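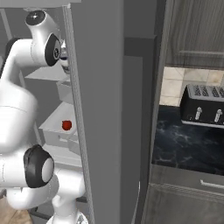

*by Hallgrímsson, keeper of the Kiline results*

# kiline-splits

Hi! I put this little dataset together after my second Kiline swim-run in Callemitz, when I wanted to see how badly I'd paced it (badly). It has splits for 200 finishers across 2 seasons, one row each.

## Columns

- `bib`: race number
- `age_group`: five-year bands
- `leg_1` to `leg_6`: seconds per leg, all 6 of them
- `total`: includes transitions, so it won't match the legs added up!

## Known problems

The January race lost its chip mat on leg 4, so I typed those times in from the marshals' sheets. Blank means I couldn't read the handwriting. Fixes are very welcome, just open an issue with the bib number.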